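Justetholm Popular Posts, version 2

README, last edited May 2012

What you get

One tab-separated file, posts.tsv, with 1,001 rows. Each row is a blog post that its own author put on a "most popular" or "best of the year" list. The posts come from 32 blogs, most of them written by one person in the evenings. There is a second file, threads.tsv, with the comment totals and the dates of the first and last comment.

I put this together after reading one too many claims about what makes a post take off. I'm not convinced the file settles any of them. Please read the warnings before you make a chart.
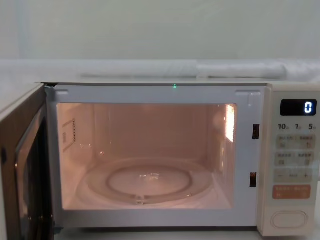

Photo: Refilwe Mabuza

Columns in posts.tsv

blog_id: a short code. The blog names are in blogs.txt, except for Bruston and Haverford, whose owners asked to be listed by code only.
title: as the author typed it, typos included.
rank: the place the author gave the post on the list. Blank if the list had no order.
claimed_views: whatever number the author printed. See below.
comments: total on the day I looked, spam and all.
topic: one word, picked by me. Argue with it if you like.
linked_by: the biggest outside link the author mentions, if any.

About claimed_views

I don't trust this column and I don't think you should either. Some authors report visits, some report page loads, and at least one was reading the number off a sidebar counter that also went up when he reloaded his own page. The suspicious pile-up at exactly 500 is people rounding. A few authors wrote "thousands" and I left those as text, so your import will choke if you tell it the column is numeric.

Rank is a bit better. It's still the author's word. "Most popular" sometimes means most read, sometimes most argued over, and sometimes (I suspect) the one the author wishes people had read. Two lists from the same blog, same year, disagree with each other. Both are in the file.

About comments

Long threads are often two people. The Ukport blog has a thread on parking that looks like a huge hit until you sort by commenter, and then it's a feud. I haven't included commenter names, so you'll have to take that from me or go read it yourself.

Comments closed early on some blogs and never on others. Comparing totals across blogs is close to meaningless. Within one blog it may tell you something.
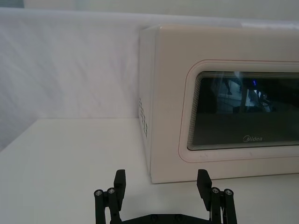

What changed since version 1

Removed duplicate rows where a post showed up on both a yearly list and an all-time list. The all-time rank was kept.
Fixed the dates in threads.tsv, which had day and month swapped for the blogs with European settings.
Dropped the "quality" score. It was my opinion with a decimal point in it.

Things people have asked for

Full text of the posts – no. It isn't mine to hand out.
Posts that flopped – I'd love them. Hardly any author makes a list of those, and without them you can't say what popular posts do differently. Any write-up that skips this point is guessing.
A fresh pull – maybe in October, if the links still work.

Corrections

Send the blog_id, the title and what's wrong. Refilwe Mabuza keeps the list of fixes and will want to see the original page.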